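Vinora hand-held gripper comparison, set B

Recordings made to compare two jaw settings on the Vinora hand-held gripper. The operator holds one gripper in each hand and works over a tabletop with a low black bench on it.

Contents
711 episodes in total
170 held back for testing
Head camera view, one file per episode

Known problems
Timestamps from the November sessions drift — use the corrected index in the Misness folder.

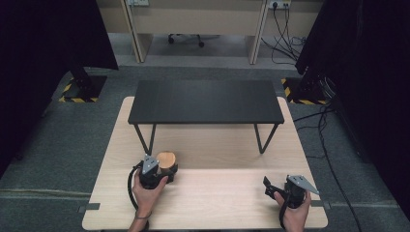 Wooden cylinder in the left gripper, right gripper open.

Contact: Ülle Ozoliņš
Last updated Dec 31, 2020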